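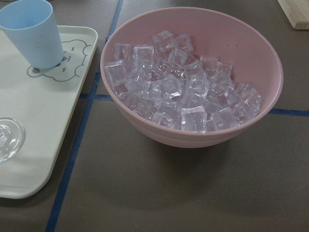

Drollosport have a discount code running until the end of the month, and if you were going to buy someone a water bottle or a gym bag it's worth using. You get 10% off everything, including items already in the sale, and there is no minimum spend. I ordered two of the insulated bottles, one for me and one for my brother-in-law's birthday in July. The neck is wide enough for ordinary ice cubes, the same sort of size as the clear ones in the pink bowl, which my old bottle never managed. I had to break them up with a spoon.

The one I chose holds 600 ml. They also do a 333 ml size, but I think that's too small unless it's for a child. Delivery took four working days and was free. The lid comes apart for washing and mine went through the dishwasher on the top rack.

You can have a name printed on the side for a bit extra. The code doesn't take anything off the printing, so check the total before you pay. I left it off.

Pierina Farina asked last week whether the Martinelli offer was still on. It finished on Sunday. I'll add the next one to the list when they send it.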